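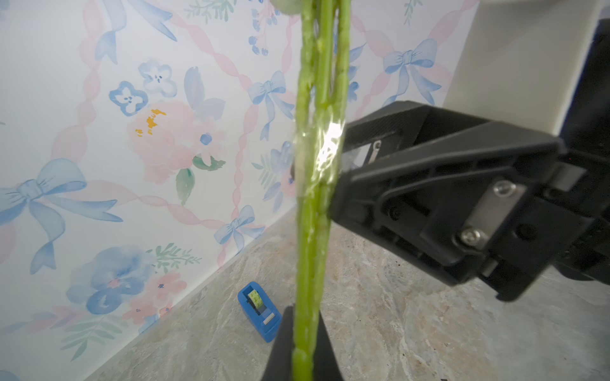
Paid participants wanted: two-arm gripper comparison

Osia is looking for people to operate a pair of robot arms by hand control while we compare grippers. The study is called Quartey and runs at our Nola workshop until November. No experience with robots is needed.

What you will do

You will steer both arms through small handling jobs, such as holding a bouquet of artificial flowers by the stems with one gripper and bringing the other in from the opposite side. Each job is repeated with different finger shapes and two controllers, one of them our own Ziltusico unit. Afterwards you fill in a short form on grip, slipping and how tired your hands are.

Wrist cameras and a fixed camera record the arms and the work area. Your face and voice are not recorded.

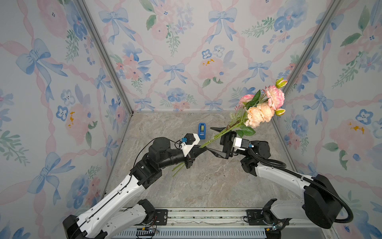

Time and pay

There are 5 sessions, each lasting a morning or an afternoon. The fee is £43 a session, paid at the end of each one — you keep it if you decide to stop early. Travel within the city is refunded against tickets.

Who can apply

You must be 18 or over and able to use both hands for fine work. Glasses are fine. We would particularly like to hear from left-handed people, florists, packers and anyone who sews or ties things for a living. Current Osia staff can't take part.

How to apply

Send a few lines about yourself and the half days you can manage, quoting reference 162, through the contact form on the Nola workshop page. Applications close on Wed 19 August. We reply to everyone, and a practice visit is arranged before the first session.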